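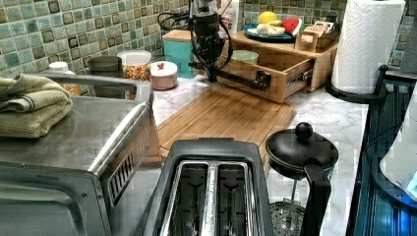
Do I have to knead sourdough?

Folding does the same job if you give it time. Four sets of stretch and fold, half an hour apart, then leave it alone. I haven't kneaded a loaf since I moved to Jondham and my bread is better for it (my wrists too!)

Okay, a bunch of you asked for the whole routine after I posted that loaf last night, so I'm going to put it all in one thread and then go to bed at a normal hour for once

Starter first. I keep mine in the fridge and pull it out after lunch the day before. Feed it, stick a rubber band at the starting line, and wait until it has doubled. In November that takes forever in my place. In summer I've missed the peak by going out for groceries

I use 100 grams of starter per loaf. Some people go lower and let it run longer, and the flavor is great, but I am not a patient woman

Flour is plain bread flour from the mill shop in Nornthorpe plus a scoop of rye. I tried the fancy Tawhiri stone-ground for a while and loved the taste, but it drinks water like crazy and I kept ending up with a brick. If you use it, add a good splash more than you think

Salt goes in after the first rest. I forgot it completely once and served that loaf to my in-laws. They ate it. We have never discussed it

Fold with wet hands. Grab one side, pull up until it starts to resist, flop it over, turn the bowl, do it again. Four turns is a set. By the last set it should feel kind of like a water balloon, puffy and a little wobbly

Then it goes in the fridge for 12 hours. I've pushed it to a full day and it was fine, a bit more sour, which my sister loves and my kid won't touch

Bake from cold in a screaming hot Dutch oven, lid on for the first half, lid off for the rest. Go darker than feels right. I pulled mine pale for a whole year, and the crust was leathery by dinner every time

The hard part is waiting to slice it. 2 hours minimum!! I know. The inside is still setting and if you cut early you get gummy bread and a sad knife

Someone in the replies asked about the Ciditz proofing box. I borrowed one for a month and it's nice, super steady temp, but for what it costs I'm sticking with the oven light and a dish towel

Oh and discard! Mine goes in a jar and turns into crackers. Olive oil, salt, whatever seeds are rolling around in the drawer, spread super thin, bake till crisp. I like them more than the bread some weeks

Last thing, I just looked and there are 167 comments on the loaf post, so if I missed your question ask it again under this one and I'll get to it tomorrow with coffee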